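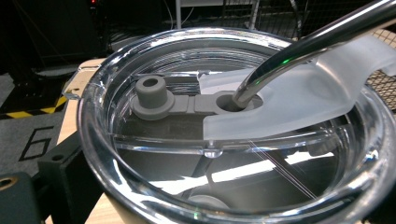 Klarer Deckel, grauer Silikonstopfen, Halm aus Edelstahl: der Trinkbecher mit Halm, ein Alltagsding mit erstaunlich vielen Ecken.

Es gibt Gegenstände, die man sich nie richtig ausgesucht hat und die trotzdem jeden Morgen als Erste in der Hand liegen. Bei mir ist es der große Becher mit Deckel und Halm. Er kam als Geschenk, stand eine Weile hinten im Schrank neben der Fonduegabel, und dann kam ein warmer März, ich hatte Lust auf kalten Kaffee mit viel Eis, und seither ist er nicht mehr zurück in den Schrank gewandert. Inzwischen habe ich drei davon, meine Schwester hat vier, und wenn wir uns an ihrem Küchentisch treffen, stehen sie da wie eine kleine Versammlung und müssen alle irgendwann gespült werden.

Und damit sind wir beim Deckel. Ein Becher ist schließlich schnell sauber, man kommt mit der Hand hinein, einmal ausgewischt, fertig. Der Deckel dagegen ist ein kleines Bauwerk. Er hat einen dicken, runden Rand, eine flache Mulde, in der sich gern ein Schluck Milchkaffee sammelt, und dann dieses graue Band aus Silikon, das quer darüberliegt: am einen Ende ein Stopfen, am anderen ein Ring um das Loch für den Halm, dazwischen ein schmaler Steg. Ich habe diesen Steg lange für festgewachsen gehalten. Wochenlang habe ich mit der Bürste darum herumgeputzt und mich gewundert, warum das Wasser nach Haselnusssirup roch!

Ayman Mahasneh hat mich dann aufgeklärt. Er führt in Plandville einen Laden für Haushaltswaren, so einen, in dem man noch einzelne Dichtungsringe bekommt, und auf seiner Theke steht eine Schale mit Silikonteilen in allen Größen. «Die Leute bringen mir den Becher und sagen, er sei alt geworden», erzählt er. «Ich ziehe das Silikon ab, spüle es, setze es wieder ein, und sie nehmen einen neuen Becher mit nach Hause, der derselbe ist.» In einem guten Jahr verkauft er 247 Ersatzstopfen, und er freut sich über jeden davon mehr als über einen ganzen Karton neuer Becher, auch wenn seine Buchhaltung das anders sieht.

Sein Rat ist denkbar einfach. Den Halm zuerst herausziehen, dann das Silikon am Ring anheben und langsam lösen, nie am dünnen Steg reißen. Alles zusammen in warmes Wasser mit einem Tropfen Spülmittel legen und in Ruhe einen Tee trinken. Für den Halm braucht es eine schmale Bürste, die ganz hindurchgeht, und zwar von beiden Seiten. Danach kommen die Teile einzeln auf ein Tuch, und erst am nächsten Morgen wird wieder zusammengesetzt. Wer es eilig hat, bläst einmal kräftig durch den Halm, was am Frühstückstisch übrigens nicht jeder schätzt.

Bei der Wahl eines neuen Bechers schwört Mahasneh auf durchsichtige Deckel. Man sieht darin jeden Fleck, und was man sieht, putzt man auch. Mir gefällt daran noch etwas anderes, nämlich das Licht: Auf dem klaren Kunststoff liegen morgens weiße Streifen, der Halm glänzt silbern und fast schwarz zugleich, und für einen Moment sieht so ein Alltagsbecher aus, als wäre er für ein Schaufenster gemacht. 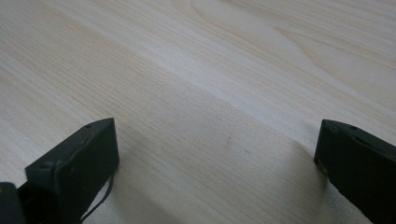 Der Platz, an dem ein Becher steht, verdient mindestens so viel Aufmerksamkeit wie der Becher selbst. Ich habe jahrelang auf einer dunklen Platte gefrühstückt und jeden Ring erst entdeckt, wenn er schon klebte. Heute ist mir ein heller Tisch viel lieber, einer in Creme und Beige, mit feinen Linien, die sich an manchen Stellen zu weiten Bögen öffnen. Auf so einer Fläche verrät sich der Kaffeetropfen sofort, und man wischt ihn weg, der Maserung nach, bevor er sich häuslich einrichtet. Meine Schwester legt trotzdem Untersetzer aus, gehäkelte von unserer Tante, die ihrerseits nach jedem Besuch gewaschen werden müssen, aber das wäre eine eigene Geschichte.

Neulich habe ich Mahasneh noch einmal besucht, mit einem Deckel in der Manteltasche, dessen Stopfen im Spülbecken verschwunden war. Er hielt das Loch gegen das Licht, wühlte in der Schale, probierte zwei Ringe und fand beim dritten den richtigen. Bezahlt habe ich mit Kleingeld. Auf dem Heimweg habe ich mir noch Haselnusssirup gekauft, eine große Flasche, und eine zweite Bürste für meine Schwester.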